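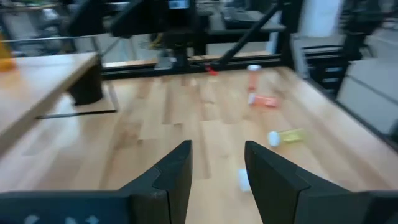 Februar, Eintrag zur Greifplanung

Vormittags den Planer auf den neuen Zweig umgestellt. Ruleck lädt die Kollisionsgeometrie jetzt einmal beim Start und nicht mehr bei jeder Anfrage. Das hätte ich schon im Herbst machen sollen. Die Anfragen laufen seither ohne die Aussetzer, die wir immer auf das Netz geschoben hatten. Zeeshan Naqvi hat die Änderung gegengelesen und zwei Stellen markiert, an denen der Zeiger auf die alte Szene noch gehalten wird. Beide behoben, Tests grün.

Dann Wahrnehmung. Die orangen Dosen sind transluzent und die Tiefenwerte darauf entsprechend unbrauchbar: Ein Teil der Punkte liegt auf der Vorderwand, ein Teil auf der Tischplatte dahinter, dazwischen Löcher. Die weißen Deckel liefern dagegen saubere Flächen. Seit heute schätzt Skerent die Pose deshalb in zwei Stufen: zuerst der Deckel als Zylinder, danach die Achse des Körpers aus der Farbmaske. Bei liegenden Dosen ist die Deckelrichtung damit eindeutig. Bei der stehenden bleibt die Drehung um die Hochachse unbestimmt, was für den Griff egal ist. Die gelbe Dose braucht eine eigene Schwelle im Farbton, sonst frisst die Maske die hellen Streifen der Holzplatte mit.

Offenes Problem: kleine weiße Objekte im Nahbereich, direkt zwischen den Fingern. Die Handkamera stellt dort nicht scharf, und der Detektor meldet einen Deckel mit hoher Konfidenz, ohne Körper dazu. Stufe zwei sucht dann trotzdem nach einer Achse und nimmt die nächstbeste orange Region. Im Log von Lauf 223 ist das schön zu sehen, die geschätzte Achse zeigt quer über den halben Tisch. Vorläufige Regel: Liegt der Mittelpunkt innerhalb der projizierten Fingermaske plus 60 Pixel Rand, wird die Detektion verworfen und der Planer bekommt nur einen Sperrbereich. Keine Lösung, aber der Arm fährt wenigstens nicht mehr los.

Mittags mit Chantelle Van Wyk über die Zustandsmaschine gesprochen. Sie will den Zustand zwischen Anfahrt und Schließen aufteilen, damit ein Abbruch dort nicht gleich die ganze Sequenz zurücksetzt. Ich war dagegen, weil jeder zusätzliche Zustand in Shezi auch eine zusätzliche Wiederaufnahmelogik bedeutet. Nach Durchsicht der Abbrüche gebe ich ihr recht. Sie schreibt den Entwurf, ich passe die Schnittstelle an.

15:40 Uhr. Handauge-Kalibrierung neu gerechnet. Der Restfehler ist kleiner als vorher, der Versatz entlang der optischen Achse aber immer noch da - 2 mm, konstant, unabhängig von der Armstellung. Das riecht nach einem falschen Maß in der Modelldatei des Greifers und nicht nach Kalibrierung. Die Fingerlänge steht dort als gerundeter Wert ohne Quelle. Morgen mit dem Messschieber nachmessen.

Ticket 1754 bleibt offen. Stumincombe hat nach dem Zeitplan für die Integration gefragt, Antwort steht noch aus.

Für morgen: Fingerlänge messen, Modelldatei korrigieren, Schwelle für Gelb in die Konfiguration verschieben (steht im Moment hart im Code), Lauf 223 mit der neuen Regel noch einmal abspielen.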